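New house rules for robot arms that share a room with people

I've been grumbling about this for ages, so I was really pleased when the new bench rules from Wiriya landed in March. They run to 14 pages (short, by the standards of this stuff!) and they cover small workshops where robot arms and people work in the same room, which is most of the places I know.

The bit everyone will argue over is the pause rule. If a person comes within reach of an arm, it stops, and somebody has to press a button before it carries on. Boonmee Saengthong, who led the drafting, told me they went through 621 comments from people who run these benches, and most of the cross ones were about that button. "We kept it," she said, and laughed.

Food gets a page of its own, and I'm glad. Grippers that touch anything edible need their own log, and tools like spatulas stay with the tray they came with. Ellberg and Firov have both signed up already, and Prirmont says it will follow once its staff have done the four-hour course.
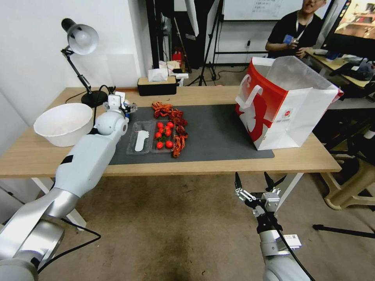
Chalerm Kaewkla at Firov is less keen on the paperwork. He reckons a busy bench could fill 1,000 log lines in a month, and he'd like the arms to write their own – fair enough, I'd say! Wiriya is taking comments on that part until the summer, and I've sent mine in already.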